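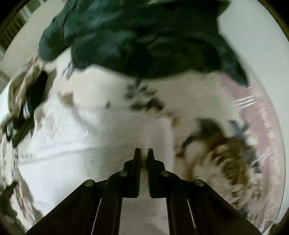
Somebody from the Gulline side asked on the call this morning whether we couldn't just film people folding their own laundry and skip the grippers. It would be cheaper, the voice said, and people fold faster with their hands. I had my microphone off and left it off. The answer from Vedalbridge was that they had tried it and the finger positions were too hard to recover, so we go on as before.

Tuesday, and the second week on laundry. I like it better than the dishes. The target is still 800 good episodes for the picking-out part and 1,000 for folding, and picking out is where I am. One episode is: fingers open, go into the heap, close on one item, lift it clear, put it down to the left, go back to the start. Then stop the recording and name the item from the list. The list has no word for half of what is in a normal wash. I have been putting "garment, other" more than I should and I expect to hear about it.

The green one is a nuisance. It is big and dark and it lands on top whatever I do, so if I'm not careful every first pick of the day is the green one. I started shoving it to the bottom between episodes. Then I read the Csonka notes again and they say not to arrange the heap, only to drop it. So now I drop it, and the green one comes up on top again. Fine.

The white terry cloth is the other one. It has enough loop in it that the fingers hold well if they go straight in, but coming in sideways they skid along it and I get a corner or nothing. I asked in the Zoltanier channel if the misses should be deleted. The reply was to keep a miss if I try again and get it, and to throw out the episode if I give up. I had been deleting both kinds for a week. I didn't mention that. I will tell them tomorrow, I suppose, before they work out why my numbers look so clean.

Speed came up again too. When I swing the gripper across the heap the cloth smears in the recording, patterned things worst of all. I went back through some of the morning's files at lunch and there were stretches where I couldn't have told one fabric from the next. Slower on the approach, then. I tried counting to 3 from the start position to first contact and that seemed all right, although my arm was sore by the end of it. The thing isn't heavy, but holding it pointed down with the wrist stiff gets to you after an hour.

Battery went at 2 in the afternoon, in the middle of an episode. Lost that one. Charged it, had soup, did another run until the light from the window changed too much and I had to put the lamp on. New light means a new session, so that was more forms.

Upload is going now. It was stuck for a good while and then moved again without me doing anything. Tomorrow I have to change over to a different mix of laundry, so I need to go through the cupboard tonight and find things that haven't been used – pillowcases, maybe, and the old kitchen cloths. Also ask about the item list.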